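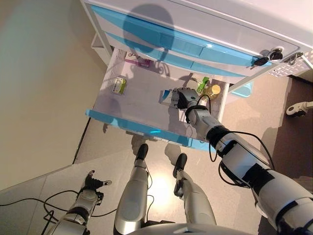 Overture to a German operetta: which of two sets of parts goes with my vocal score?

Posted by tuvham_pit

I am preparing a concert performance of a one-act operetta with a small pit band. I have a vocal score, plate number 1808, with German text only. The rental library sent two sets of orchestral parts, and they do not agree. Set A has an overture of 265 bars ending in D major. Set B has a short prelude that runs straight into the opening chorus. My vocal score has the long overture, but the chorus that follows matches Set B: same key, same cut before the second verse. Set A has the chorus a whole step higher.

Both sets are hand-copied and neither has a title page. Set B has a stamp reading "Stekel" on the first violin and cello parts. Is it safe to play the overture from A and everything else from B? The band is 12 players, so I will be cueing missing winds into other parts in any case.

Meredith

This is common with stage works of the period. Overtures were often written or expanded after the first run and then printed at the front of the vocal score, while theaters kept using the parts they already had. The printed score can therefore combine two versions.

Check these before mixing the sets:
Instrumentation. If A calls for a second oboe or a third trombone and B does not, the sets were made for different houses.
Clarinets. See whether the overture is for A or B-flat clarinets and whether there is time to change before the chorus.
Rehearsal marks. If A uses letters and B uses numbers, renumber one set before the first reading.
The join. A D major ending may need a pause before the chorus. Look in B for penciled bars at the end of the prelude, where copyists often wrote in a modulation.

The stamp could be a copyist, a dealer or a lending library. I would not date the set from it. A plate number dates the printing of the vocal score only, and only if you also know the publisher.

oldprompter

just play the one that sounds better, no one in the audience has the score

Zukport

Agree with Meredith on the join. We had the same problem with a different piece and used the long overture as a separate opening number, with a tuning break after it. The transposed chorus in your Set A was probably done for one particular cast. Compare the tenor's top note in both keys. Also ask the library whether a piano-conductor part exists for B, as it will show the cues you need for a reduced band.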